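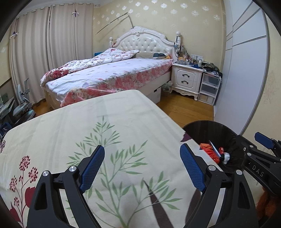 Getting your papers ready for the lawyer

I love a tidy file, and your attorney will too! Whether it's a custody matter, a will or a fender bender, a quiet evening at the kitchen table makes that first meeting go so much better.

Start with one cheap accordion folder. Put letters in by date, oldest at the front, and write the claim number on every tab (mine was 1083, and I still know it by heart).

Copy anything you've signed. Originals go in their own sleeve, no staples, no hole punch. 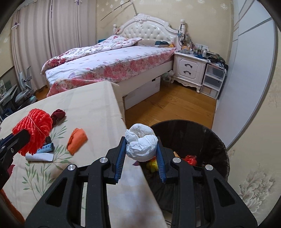 Keep a call log

A plain notebook is great for this. Jot down the date, who you spoke to and what they promised. Ansel Doucet got me started, and by February I'd filled six pages! Bring it along with your list of questions, the big ones at the top.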